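Trodmont Puts Out Free Good-Practice Guide for Testing Household Robots in Simulation

ALVARADO: Trodmont released its first good-practice guide for simulated robot testing this Friday, and I'm very happy to be the one announcing it. I'm Defne Sarıgül, I run the test group here, and I have been talking about this document at lunch for so long that my coworkers asked me to please just publish it.

The guide is called Prollemura. It runs 30 pages, it's free to download, and it covers one narrow thing: how to set up, run and report a pick-and-place test in a rendered kitchen so that another team can read your numbers and know what they mean.

We started writing it in May, after a review of our own old reports. I pulled 80 of them from the shared drive and tried to repeat the tests from the write-ups alone. Some were fine. A lot of them said things like "bottle lifted, success" and left it there. Lifted how high? Held for how long? Did it bump the thing next to it on the way up? I wrote several of those reports myself (sorry, everyone).

So Prollemura has 7 rules, and I'll give you the ones people have asked me about most.

Write down what counts as a success before the first run, and don't touch it afterward. If you have to change it, you start over with a new test number. This one got the most groans in the office and I still think it's the best rule in the book.

Run each task 300 times, with the objects moved between runs, and report every run. Crashed runs too! If the simulator fell over, say so and say how often.

State the grasp point. Taking a bottle by the cap is a different test from taking it around the body, and the two shouldn't share a row in a results table.

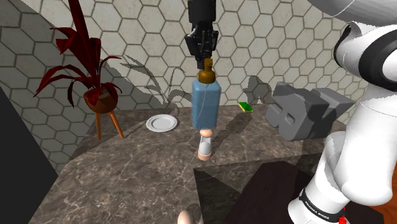
Keep the clutter in. We found that teams (ours included) liked to clear the counter down to the one object they cared about, and the scores looked lovely. Real kitchens have a plate in the way and a sponge at the back. The guide asks for at least one neighboring object close enough to be knocked over, and any contact with it goes in the log, even when the main task worked.

Label simulated results as simulated, in the title and in every chart. A rendered counter has perfect friction settings if you want it to, and mine at home certainly doesn't. Prollemura makes no claim about safety around people and doesn't replace any standard or legal requirement that applies to a physical robot. Please don't use it that way.

Durkex, our partner on the project, read every draft and sent back a huge number of comments, mostly about logging. Their engineers wrote the report template in the appendix, and it's much better than the one I had. You can fill it in with a plain text editor.

The guide and template are on the Trodmont website now. We'll take comments from anybody, including students and hobby builders, and I read all of them myself, usually before 9 a.m. with a large coffee. The comment form is on the same page as the download.

Press contact: Defne Sarıgül, Test Group, Trodmont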